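Popular Music and Its Markets, handout for session 4
Oct 27, 2018

Reissues, box sets and the second life of a recording

Last session we spoke about the contract between an artist and a label. Today we look at what happens after the contract is finished, when the tapes are still in a storage room and somebody must decide if they have value.

A reissue is a new edition of music that was already sold once. The duo Lashari is our case. Their album Poker was pressed by the small label Cladero in 2,427 copies and then went out of print. The label closed, and the rights passed to Cetura, which kept the tapes but did not use them.

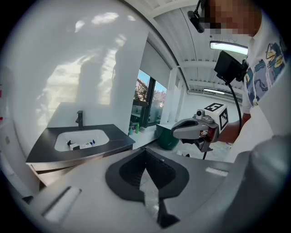
Agnieszka Wrona-Delgado

When Cetura finally made the new edition, it faced a choice of source. The master tape had damage on the second side, so the engineer took two songs from a clean vinyl copy. Listen to the change in surface noise between the songs — it is easy to hear with headphones. The booklet does not mention it. Please think about whether it should.

Terms to know for the May exam: master, test pressing, remaster, remix, bonus track. Students often mix up remaster and remix. In a remaster the balance between the instruments is mostly kept, and in a remix the engineer goes back to the separate tracks.

Reading: course reader, pages 208 to 228. The part on royalties is difficult, so read it slowly and bring your questions.

For next time, choose one reissue you own or can borrow and compare its track list with the first edition. One page is enough.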